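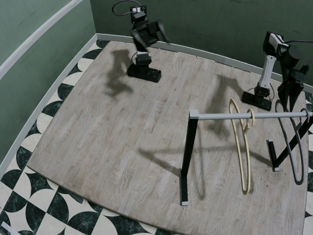
**Can I train on this without installing the simulator?**

The recorded episodes load with plain Python, you only need the simulator if you want to replay them or run evals. See "loading" below.

# furnska-hangers

Two-arm hanger task, simulated. Made by the Plirnside robotics club for the July student competition. Data card and readme in one file, sorry, will split later maybe.

Status: usable. v3 of the recordings. v1 and v2 are gone, don't ask for them, the action order was different and it broke everybody's configs.

## whats in it

- 748 episodes, all teleoperated by club members
- overhead camera plus one camera per wrist
- joint positions, joint targets, gripper opening, for both arms
- one text instruction per episode
- success flag, set by hand after the episode

Recorded at 50 Hz, camera streams at the same rate so no resampling needed. Longest episodes go up to 57 seconds, most are well under that. Anything where the operator reset the sim halfway got thrown out.

Not in it: force readings, depth, object poses. Poses exist in the sim obviously but we left them out on purpose. Competition rules say policies get cameras and joints and nothing else, and last year a team trained on poses by accident and found out on the day.

## task

Move hangers on a small rack. Instruction tells you which one and where. Examples straight from the files:

```
take the gray hanger off the rod
slide the yellow hanger to the left
take the yellow hanger off and put it on the table
```

Some instructions are worded differently for the same thing ("remove", "lift off", "get"). That's deliberate, please don't clean them up.

Success = hanger ended where the instruction said and the rack is still standing. If the rack fell over its a fail even if the hanger is right. There was a long argument about this on club night, it's settled now.
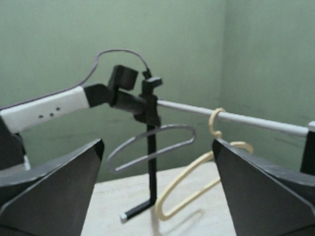

Wrist views are where most of the trouble comes from, and most of the questions too. The wrist cameras ride with the gripper, so a resize that looks harmless on the overhead stream can wipe out the useful bit here. Hangers are thin. With the yellow one hooked over the rod and part of its wire behind the right finger, you have very little to go on, and at low resolution the pale wire and the white rod turn into the same smear. Same goes for cropping: the fingers take up the bottom corners and a tight center crop cuts the tips. Use the full image or at least keep the width. We tried both, full image trained better on Brevus (the club desktop, one GPU, slow).

## folder layout

```
furnska-hangers/
 episodes/
 <episode id>/
 overhead.mp4
 wrist_left.mp4
 wrist_right.mp4
 state.parquet
 meta.json
 splits/
 train.txt
 val.txt
 test_public.txt
 tools/
 load.py
 replay.py
 check.py
 configs/
```

`meta.json` has instruction, success flag, operator initials, seed. The operator initials are for internal use, dont condition on them.

Splits are by seed, so the same starting layout never shows up in both train and val. If you reshuffle you lose that and your val score means nothing.

## loading

```
pip install -r requirements.txt
python tools/check.py episodes/
```

Run the check first. It opens every video and compares frame counts to the rows in state. If it complains your download is broken, get it again, don't patch it by hand.

Then:

```python
from tools.load import Episodes

ds = Episodes("episodes/", split="train")
ep = ds[0]
print(ep.instruction, ep.success)
```

Action vector is left arm first, then right arm, gripper last for each arm. Grippers go from 0 closed to 1 open. Angles in radians. Everything in v1 was degrees, if you still have an old config lying around check it.

## replay

Needs the Pettigrew sim build (ask Isla for access, link is on the club page). Replays are close to the recording but not exact, contacts drift after a while. Fine for a sanity check. Do not re-render and train on the result, images and actions won't line up.
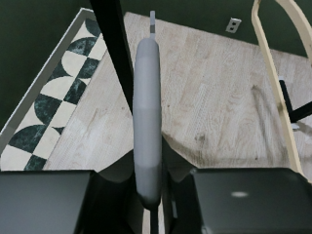 Also don't run replay with two copies open, they fight over the same port and the second one hangs with no error. On the todo list since forever.

## known problems

- Left arm is underused. Most of us are right handed and it shows. Policies learn to park it.
- Gripper targets jump at the start of some episodes, operator had the trigger pressed when recording began. `load.py` trims this if you pass `trim_start=True`. Default is off and should probaly be on.
- Success flags were set by whoever recorded the episode. 3 people disagreed on what "to the left" means. Flags for slide tasks are noisier than the rest.
- Failures are kept. Filter on `success` if you're doing plain imitation.
- Cables on the arms are visible and sway about. Some augmentations make weird ghosts out of them. Ignore.
- No real robot data. Transfer not tested, we don't have the arms free until after the competition.

## baseline

Config in `configs/baseline.yaml`. Small transformer, action chunks, all cameras. Learns the take-off tasks reasonably, bad at sliding, very bad when the hangers start close together. Numbers go here once the eval server is back up.

## using it for class

Fine for coursework and for your own competition entry. Credit the club. If you publish something send us a note so we can put it on the page.

Hidden test seeds stay with the organizers, we don't have them either.

## contact

Isla MacBrayne, data and sim access. Bugs go in the issue tracker, not the group chat, they get lost in there. Include the episode id and the output of `check.py`.

last edited 2024-04-18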